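June, evening

The budget sheet for Gimau must go to the office in Gurkidach before the end of the month, and this morning it still had three empty lines. I promised myself that I would not write here until at least one of them was filled. One is filled. So I write.

The line which I finished is the replacement pads for the fingers. It should have been the easy one, but I had two offers open on the screen and they do not speak about the same thing. Skondico gives a price per finger, with the pad and the screws together. Ristić gives a price for the pad only, and the side plate is a separate position, and the transport is again a separate position on the second page in small letters. I spent the whole morning making one table from both. In the end the Ristić offer comes to 1,197 euros with everything, and Skondico is higher, but Skondico can deliver in two weeks and Ristić needs eight. I put Ristić in the sheet and wrote a remark for the delivery time. I suppose the office will only read the number.

Eight weeks means that we must order before the holidays, or we will be in the autumn with worn pads. I had the same thought last year and I did not write it down, and then I was surprised. Now it is written.

After lunch I worked at the mat with the cans again. I wanted to have my own figure for how long a set of pads lives, and not only the figure from the brochure. We had 70 tries on the list for today with the can lying on its side. Lying is more difficult than standing. A standing can has a good height for the fingers, but a lying one wants to roll away, and the lower pad has to come in very flat over the mat. When it comes in too high it pushes the can, and when it comes too low it rubs on the cloth, and I believe this rubbing eats more of the pad than the can does. This is important for the budget. If it is so, then a softer mat is a cheaper purchase than new pads, and I do not have a line for the mat at all.

I made a line for the mat. Now there are again three empty lines.

The other two are older. The first is the question if we buy a second gripper as a reserve or pay for a service contract. With the contract somebody comes when it breaks, and we wait. With the reserve nobody comes, but I change it myself in one afternoon and we go on. I prefer the reserve. The difficulty is that a reserve lies in the cabinet, and everything that lies in the cabinet looks to the office like money that was not needed. I tried three times to write the explanation for this in a polite way. The best version so far is: "One unit in use, one unit ready for exchange, to avoid a standstill of the work." I am not sure if standstill is a good word in such a paper. I will look at it again tomorrow with fresh eyes.

The second is the test objects. Until now we took whatever was in the kitchen, and nobody paid for it. But for Gimau the objects should be the same from the first day to the last, so I must buy them in one lot and keep a part aside. Empty cans get dents and then they behave differently, and a can with a dent is a different object, whatever the list says. Boxes are even worse at the corners. I wrote down cans, small cartons and bottles, and next to them a question mark where the price should be. A full can is also a different object from an empty one, so I need both kinds, and the full ones must not be drunk. This last sentence I did not put in the sheet, but I thought about a label.

What I did not do today: ask the neighbours on the ground floor what they paid for their table, answer Skondico about the discount for four fingers or more (their offer is valid only to the end of June), check if transport can be booked on the same account as the parts. I also wanted to tidy my shelf.

My back is tired from bending over the mat. I took the sheet home, although I said I would not, and looked at the reserve line once more before dinner. It did not get better from looking.

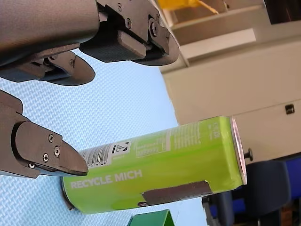
Reading time: 4 min

Later, before bed. I left out the cable covers. They are cheap and can go under small parts, together with the black screws. And the can says RECYCLE MICH on its side in large letters, so I have added a sentence about what we do with the test objects at the end of the project. The form has a field for this and I had always left it empty.

Recent entries
The offer that was valid until yesterday
Measuring the room for a longer table
A day with cartons
Why I keep the old spreadsheet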